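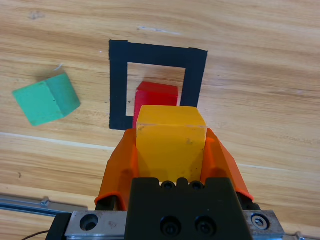
The green block on the table, Tuesday.

Filed under: Diary / Slow Days

Up at ten to six because I was too excited to lie there any longer. The choir sings at Brondance on the last weekend of October and last night was our first go at the whole program, start to finish, without stopping to argue over vowels! I've still got the second alto line of the Polish piece going round in my head and I caught myself humming it into the kettle.

I should write down how it went while I remember. We had both halves of the choir in the Stustberg hall for once, the Tennant crowd having driven over through that awful rain, and with everyone in, the sound was enormous. I'd forgotten what it's like to have basses behind me. Proper basses, not just Lewis Yule and whoever he's talked into coming along. Lewis was in great form, mind you. He held that long low note under the psalm until I thought he'd go over backwards, and then asked if we could do it again.

Bożena took us through the words of her song line by line before we sang it. It's one her grandmother used for getting the kids to bed and it has a sleepy little turn at the end of each verse, down a step and back up, that I keep getting wrong because my ear wants to go somewhere else. She made us speak it in rhythm first. Then whisper it. Then sing it as quietly as we could manage, and something in the room changed, I swear the hair on my arms stood up. Theda had her eyes shut the whole way through and came in bang on the beat regardless. I don't know how she does it.

The Besnard piece is another matter. Loïc wrote it for us over the winter and I love it, I truly do, but page four is a swamp. Altos split in 2, tenors doing something in five, and the sopranos float in over the top from nowhere. We fell apart at the same bar three times. Loïc just laughed and said he'd fallen apart at that bar while writing it. He's going to give us a cue in the piano, bless him. I've gone over my copy in orange pencil and it looks like a road map.

Spent the morning with the keyboard, headphones on, doing page four at half speed. Then three quarter speed. Got it clean twice in a row and did a lap of the kitchen. Lunch was the end of the pumpkin soup with too much pepper. Afternoon at the table with the ticket sheet, pencilling in who's sitting where. We've sold 181 already, which for a choir our size is wonderful, and Tetteh thinks we could fill the place if the Darkeck paper runs a bit about it. He's ringing them tomorrow. He's got a lovely phone voice and I reckon he'll get us half a page.

Hall hire came in at 530 dollars, paid it straight away so I wouldn't have to look at it again.

Mum rang at four. She wants to wear the purple coat and I told her to go for it, colour is exactly what the front row needs. She asked whether we'd be doing any songs she knows. Two, I said, and she seemed satisfied.

To do: black shoes to the cobbler. Honey and lemons. Ask Theda for her breathing exercise, the one with the straw. Ring Bożena about how to say the third word in verse two, I've written it three different ways in the margin and none of them looks right.

Rain's stopped. Going to run page four once more before bed.

We use cookies to remember your preferences on this site. Accept | Manage settings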